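Home | Notebook | Data | People | Log in

July, notebook, earnings desk

Picked up the athlete and entertainer earnings table again. Zoia Koval left it at row 3445 when she moved over to the Solport work, and her notes say the fight purses are clean but the endorsement column isn't. I agree with the second part. The purses I'm less sure of.

Started with boxing and MMA. The problem is the same as last year: the disclosed purse is what the state commission publishes, and the pay-per-view share is on top of that and almost never published. Zoia put both in one column called "fight pay" and used a flag of 2 when the share was an estimate. The flag is missing on 14 rows. I went back to the source sheets for all of them. Most were easy, the estimate was in the margin. The rest I have set to blank and marked in red until she can tell me where the numbers came from.

Currency. Everything from the Boiko feed comes in euros and everything from Andia comes in dollars, and the old script converted on the day the row was entered. So two fighters on the same card can end up with different rates if one was typed in a week later. Changed it to use the rate on the last day of the scoring period. Reran the top 30. Two golfers swapped places and one singer dropped off the bottom. No change in the first ten.
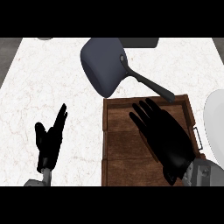
Golf is simpler. Prize money is public to the dollar and the tour totals match ours except for one player, who had a team event counted twice. Fixed. Appearance fees are still a guess and I would like them in their own column so people can leave them out.

Endorsements took the rest of the afternoon. The Zullano method takes the first-year value of a deal and spreads it evenly over the term. That works for a shoe contract. It doesn't work for someone who owns part of the company, like the whiskey and clothing people, because the money there comes as a sale or a dividend and can land all in one year. Tried it both ways on the fighters who own a brand. Spread evenly, they look like middling earners every year. Booked when paid, they jump up the list once and then vanish. I prefer booked when paid, with a note beside the name. Left the old figures in the next column so we can compare.

Age column: it's age at the close of the period, not age today. Somebody has been updating it by hand. Please stop. It now fills from date of birth.

4:40 pm. Full rerun finished with no errors. Saved under the July folder, old version kept next to it.

Still to do:
- ask Zoia about the red rows
- split appearance fees from prize money
- check the musicians for touring gross entered as net, I saw at least one
- write to Andia about the missing tennis file

Home | Notebook | Data | People | Back to top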